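Sorting Cups and Cloths Before Serving
Project report, submitted 26 Mar 2018

Introduction

In our course each group had to choose one small household task and write how it can be done in better order. Our group chose the drinking cups. In the shared kitchen of Sudlow house the cups are put down wherever there is space, and the cloths lie between them. When somebody wants to serve drinks, first he must search. We wanted to find an order of work that a new person can follow without asking. 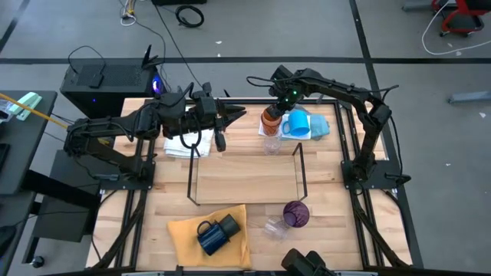 Report by A. Figueiredo, Household Studies, second term

Materials

We used cups of different kinds on purpose, because in a real kitchen they seldom match. There is a light blue mug, a dark blue speckled enamel mug, a purple glass cup with a textured surface, an orange-brown cup and clear plastic cups. The cloths are white, light blue and mustard yellow. For carrying we have a rectangular wooden tray with wire handles, and its place is in the middle of the table.

The cups do not all start standing. The enamel mug begins on its side on the yellow cloth, and the light blue mug on its side on the folded blue towel. The purple cup begins upright next to the tray.

Method

One round has a limit of 15 minutes. The cups are taken one after another, checked inside, wiped if necessary and put on the tray with the opening up. Cups with a handle go to the outer side of the tray. The cloths are folded last. We did 12 rounds in total, and after each round we wrote down the time and any cup that fell.

Results

In the first 4 rounds we had no fixed order and the tray became full on one side. Later we began with the heavy mugs, and the light plastic cups came at the end. The tray was then easier to lift. The fastest round took 14 minutes less than the limit, but in that round the cloths were forgotten, so we did not count it as complete.

Open points

We did not test with wet cups. In September the next group could try it.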